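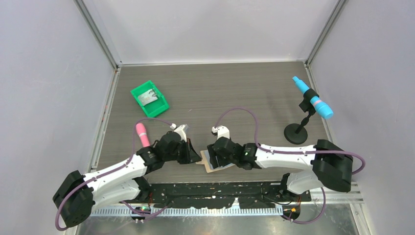 Both arms over the board, green bin at the left.

From: Lwazi Swanepoel
To: Rakonthorpe shop list
Date: September 14, 2023
Subject: Re: two-arm cell, is it ready to show?

3 min read

Birsen Bozkurt wrote:
> The cell is basically done. Both arms move, the walls are up, and the
> new fingers grip fine. I think we should put it out for the November
> open house and let people hand it stuff from their pockets. Chalerm
> says 21 good runs in a row. Any objections?

Yes, a few. I like the cell and I like the walls. I don't like the word "done."

What counts as a good run? I asked Chalerm and got two answers. One was "the item ended up where it should." The other was "nothing fell off the table." Those are very different tests, and I'd want to know which one the 21 were scored on before we tell visitors anything.

My bigger worry is thin, floppy things. A block is easy. A card holder bends, slides, and opens when you don't want it to, and we keep grabbing it by whatever edge is closest. 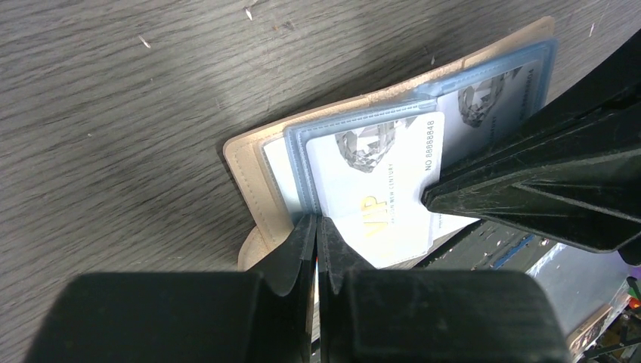
Wrist camera, fingertips together at the lower edge of the card sleeve.

Look where the fingertips are. They have the sleeve and the holder together. If the job is to hold the thing still, fine. If the job is to get one card out, I don't see how that grip helps. And if a visitor hands over a real wallet, I'd rather not explain a bent bank card.

Then there's the cable. The purple runs follow the arms but loop out in places, and the right one swings out over the table by the stand. Tzu-hsuan tied hers down every few inches on the Karabulut build and it never snagged. Ours has a lot of slack to catch on things.
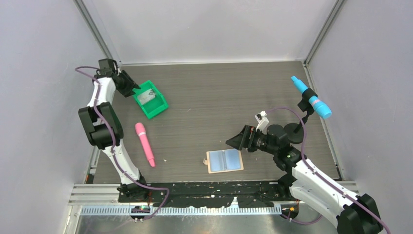

WHAT I'D WANT BEFORE NOVEMBER

- One written rule for a pass, agreed on before the next batch.
- Misses logged too. The sheet only has successes on it.
- Cable tied down on both arms.
- No visitor items. We pick what goes on the table.

I'll help with the cable. I won't sign off on the rest as it stands.

Lwazi

3 comments

Fadime Bilgin: Agree on the log. I went through the old one and it skips whole evenings.

Chalerm Pongsiri: It was the first test, item where it should be. I'll redo it with Birsen watching if that settles it.

Tzu-hsuan Hsiao: Use hook and loop, zip ties chewed up my jacket.

Recent on this list
Dimar power supply, anyone want it?
Gripper finger pads, second try
Who has the key to the Traris cabinet
Open house table sign-up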